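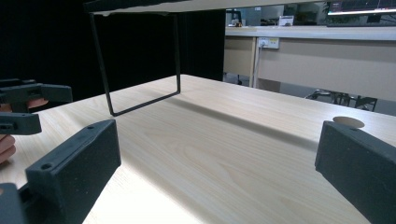 Water rings on a wood table are usually moisture trapped in the finish, and most of the white ones can be removed at home. Start by clearing the area around the mark and wiping it with a dry cloth. Check the surface from a low angle with light falling across it. A bright streak like the one on this tabletop makes dull spots easier to find. If you keep a small raised shelf on the table, lift it off before you start, and stick felt under any metal legs before putting it back.

Lay a clean cotton cloth over the ring. Set an iron to low, no steam, and press for 3 seconds at a time. Lift and look. Repeat until the mark fades, then let the wood cool for 90 minutes.

If a faint ring remains, rub in a little petroleum jelly and leave it overnight. Wipe with the grain in the morning.

Dark rings have gone into the wood itself and need sanding and a new finish.

Last updated: Jul 26, 2020
17 shares | 3 comments
Contact | © Tapley Home Notes | Back to top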